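Chapter 9
Small Supplies and What They Cost

In the first part of this book we studied large purchases: furniture, machines, rent. Now we come to the things that an office buys often and almost never discusses. A roll of tape is cheap. A desk lamp is not expensive either. But if you add the orders of one year, the sum can surprise even a careful manager.

We will follow one firm, Plenus, which keeps nearly 200 different articles in its supply room. Until September the firm had no list. People took what they needed, and when something was finished, somebody ordered more - often too much, and often from the nearest shop. A lamp lasts for years and a box of clips for weeks, and yet both were written in the books under the same word, "supplies". 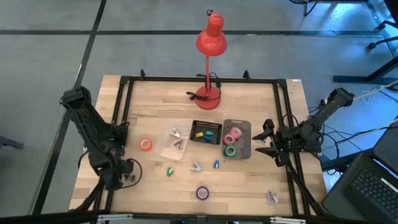
Ballero, a supplier to Plenus, sees the matter from the other side: a customer without a list pays more for delivery than for goods, and the supplier does not earn much from it either, as every small order must be packed and carried separately.

This remark brings us to the first rule of the chapter. Before you ask about the price of an article, ask how often you order it. Divide your articles into durable ones and consumable ones. Tape is consumable. A stapler is durable, although its staples are not. Articles which are used together can share one open tub, and then a short look is enough to know what is missing.
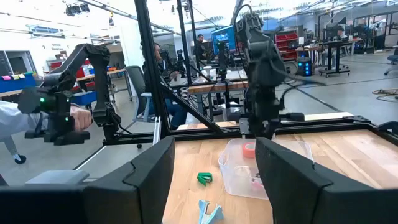
9.1 The Reorder Point

The reorder point is the quantity at which you must place a new order. Suppose your office uses 12 rolls of tape in a month, and delivery takes 10 days. You should order when four rolls are left, and add one more roll for safety. In the next pages we calculate this for three articles from the Plenus list.

Copyright Pristier Textbooks - Questions to the publisher by mail - Back to top

Comments

Is the safety roll counted inside the four, or is it the fifth? My class could not agree.

I read it as the fifth, so you order at five.

Please put the Plenus list in the appendix, we need it for 9.1.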